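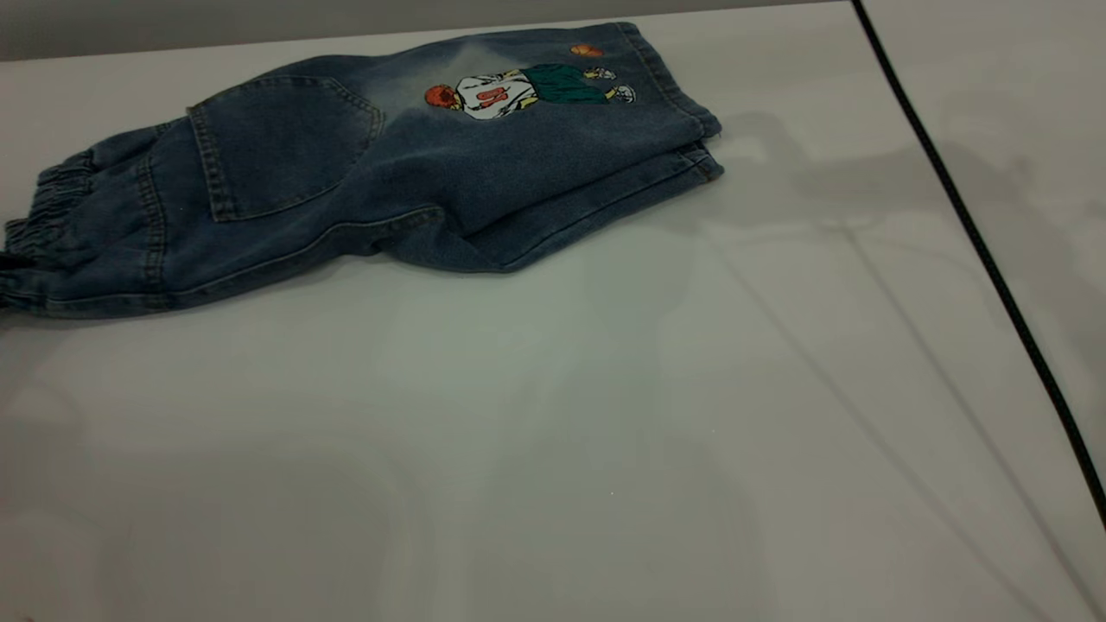
What does the Rollard recovery sleeve fit?

The sleeve fits the foreleg or hind leg of a dog, from the wrist or hock up to the shoulder or hip, and is held in place by a strap across the back.

Hullon Rollard Recovery Sleeve
Order code: 654
Category: Post-operative protection, canine

Overview

The Rollard is a washable sleeve for dogs recovering from limb surgery, wound repair or skin treatment. It covers a dressing or a closed incision and limits licking and chewing. It can be used with or without a collar, at the discretion of the veterinary practice. It is not a compression garment and does not support a joint. Dogs that chew fabric should not wear it unattended.

The body of the sleeve is a knitted cotton blend with a smooth inner face. Seams are flat and placed on the outside of the limb. The back strap is lined and closes with a side-release buckle. There are no metal parts, so the sleeve can stay on for radiographs of other areas unless the practice prefers otherwise.

Sizing

The sleeve is made in six sizes. Measure the dog standing, along the outside of the leg from the wrist or hock to the top of the shoulder or hip. The largest size covers a leg length of up to 66 cm. Measure the limb over the dressing, not before it is applied. If a dog falls between two sizes, take the longer one and turn the lower edge up once.

Left and right sleeves are cut differently. State the side when ordering. Foreleg and hind leg versions share the same size chart but not the same strap.
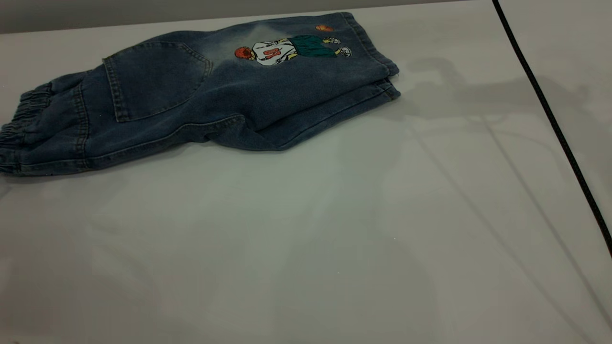 Lower edge

The lower edge of the Rollard closes with a gathered elastic cuff. The elastic is sewn inside a fabric channel, so no bare elastic touches the coat. Clients who ask how this looks can be pointed to children's clothing. The folded blue denim pants have the same general construction at the end of the leg, with the fabric bunched into tight ruffles where the elastic pulls it in. The Rollard cuff is cut looser than a cuff on clothing would be. Two fingers should pass under it all the way around the limb. Check this at fitting and again after the first hour, and remove the sleeve if the paw is swollen or cold.

Fitting

1. Open the buckle and gather the sleeve down to the cuff.
2. Pass the paw through and draw the sleeve up over the dressing without dragging it.
3. Bring the strap across the back and close the buckle.
4. Adjust the strap with the dog standing, then check it again with the dog lying down.

Care

Machine wash warm with an unscented detergent. Close the buckle first. Do not use fabric softener or bleach. Air dry — tumble drying shortens the life of the cuff. Replace the sleeve when the cuff no longer returns to shape or the inner face begins to pill.

Ordering

Sleeves are supplied singly or in a practice pack containing one of each size for one side. The Bangash strap extender, order code 759, is sold separately for deep-chested dogs and fits all sizes. Orders ship from the Ivdale warehouse. Opened sleeves cannot be returned once worn.

Page last revised September 7, 2024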